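**Ticket 813: Bucket hat brim won't sit flat**
Opened by Lai-ching Tai, Gorkden customer care
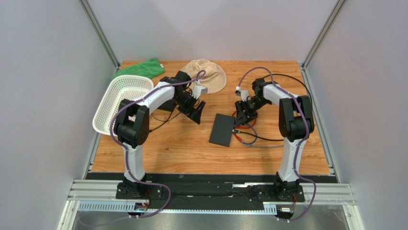
*Beige hat, crown up, with the green cloth and the white basket.*

Hello Tadhg, and thank you so much for your patience! The customer bought two of the beige Skeline hats in August, one for herself and one for her sister, and she says the brim on hers goes wavy after every wash, poor thing. She has been very nice about it.

Tried so far:

- Cool hand wash, dried over a bowl: still wavy
- Steamed from the inside, brim eased out by hand: better for a day
- Left crown up for 48 hours: no news yet

I'd love your thoughts before I offer a swap.

**Reply, Tadhg Quinlan, 2.15 pm**
Lovely notes, thank you. Could you ask whether she wrings it out? If she does, a rolled towel is much kinder. Keeping this open till she writes back.

Status: waiting on customer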